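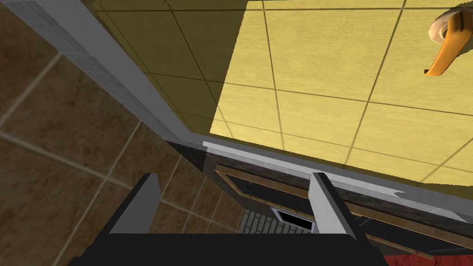
Simulated Household Manipulation: Control and Planning Software
Progress report to Vatell, second reporting period
Submitted by the Worell software group
Feb 6, 2025

1. Status

Work in this period covered the motion planner (Marchal), the grasp state estimator and the episode replay tool. The planner and the replay tool are on schedule. The estimator is behind by one milestone; see section 3. All work was done in simulation. No hardware time was charged.

2. Motion planning

Marchal now plans in the camera frame of the wrist and converts to joint targets at the last step. The previous version converted first and lost accuracy whenever the wrist was tilted far from level. The new order of operations also let us remove the separate correction table, which had to be regenerated for each kitchen layout.

The approach phase and the contact phase have been split. During approach, the planner may choose any collision-free path. Once the fingers are within the contact envelope, it is restricted to straight segments and a reduced speed limit. The switch between phases is logged with a reason code.

Collision checking against cabinet fronts and counter edges uses simplified convex shapes. Louvered panels are treated as flat. This is adequate for door tasks but will need revision before drawer tasks are added.

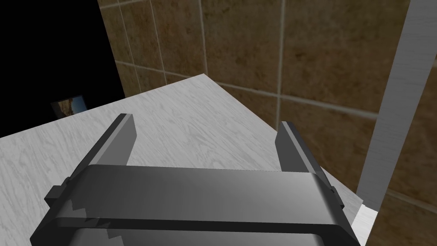

Counter approaches use the same envelope, with the surface height read from the scene file. An error in the height lookup for counters that meet a side panel was found in August and has been fixed. The regression set now includes 61 layouts with this geometry.

3. Grasp state estimation

The estimator reports whether the fingers are open, closing, closed on an object or closed on nothing. It runs on finger position and wrist camera input. Two problems remain:

Strong cast shadows on flat panels are sometimes segmented as part of the handle. The shadow edges are coarse at the current render settings, and the segmentation model appears to read them as geometry.

Handles with low contrast against their mounting plate give an unstable outline at close range.

For the first problem, we are retraining on 4000 frames with the light direction varied. The second has no fix yet. As a temporary measure, the planner holds position when the outline changes between consecutive frames by more than the set threshold.

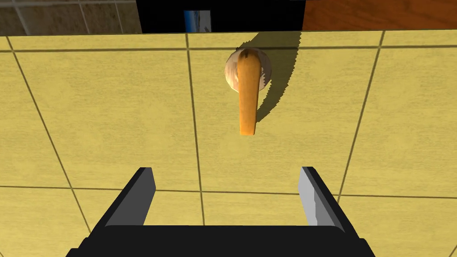

Figure 3. Wrist view, lever handle task, fingers open.

4. Tooling

The replay tool, Ludine, loads a recorded episode and steps through planner state, joint targets and wrist view on one timeline. It replaces three scripts that used different clocks. There are 735 episodes in the new log format. Older logs can be read but do not show phase changes.

5. Next period

Complete the estimator retraining and report results by handle type. Replace the flat approximation for louvered panels. Freeze the log format. We request no change to the budget. The estimator milestone should move to the end of the next period.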